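Nolovero has finished the first stage of a project to teach a full-size humanoid robot to carry furniture jointly with a person. The firm said in March that it had logged 2,714 demonstrations, each recorded while an operator steered the robot by remote control. After checking, 1,034 were kept for training.

The test object is a light table with a green top and a metal frame. One end is assigned to the robot and the other to a human partner, who is asked to behave as an ordinary helper would and to give no spoken cues. The operator controls both arms and both hands, and the walking speed is set on a separate pedal.

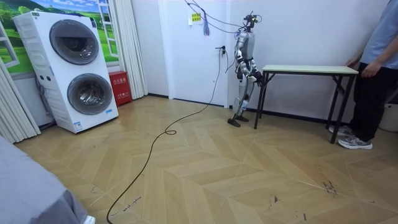
Athina Tsoukalas doubted that the method would hold up outside the test room, and asked how much of the skill belonged to the operator. A person at the controls can guess what the partner will do next, she said, and a recording of the joint angles does not contain the guess.

Remo Zuccaro, who runs the trials, accepted part of the criticism. The recordings include joint positions, motor currents and the view from the head camera, but nothing on the operator's intentions. His team has begun to add short written notes to each run, marking when the operator chose to wait and when to lift.

The approach phase has taken up most of the work. Before any load is shared, the hands must reach the near edge of the top at the same height, and the fingers must close without pushing the table towards the partner.

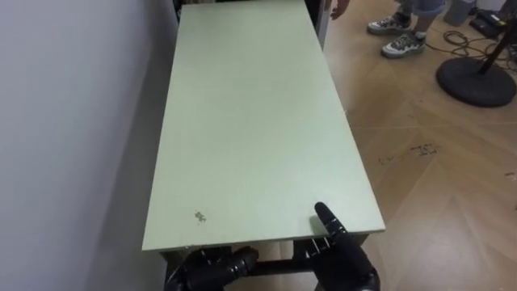 Small errors at this point carry through to the lift. If one hand closes early, the table turns slightly and the partner corrects for it, so the recording then shows two people's corrections mixed together. Runs of this type made up the largest share of those rejected.

Operators train for 3 days before their runs are counted. Hadi Akl, who recorded the first batch, said the delay between his own movement and the robot's was easy to get used to, but the lack of any feeling of weight was not. He learned to judge the load from the partner's shoulders.

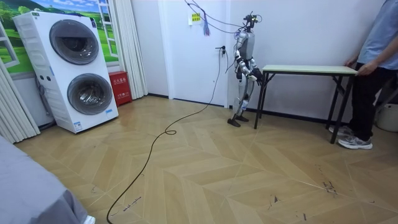
The robot's hands at the near edge of the table, with the partner holding the far end.

A second stage will reduce the number of demonstrations. Nolovero wants to find out whether 100 well-chosen runs can match the full set - a question of cost as much as of method, as each hour of recording needs an operator and a partner.
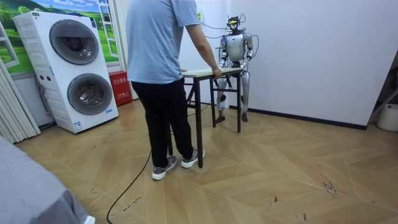 Robot and partner face each other across the table.

Fadi Harb will lead the second stage. A wider table and a bench are to be added to the list of test objects, and partners will be swapped more often between runs. The firm has not said when the recordings will be released.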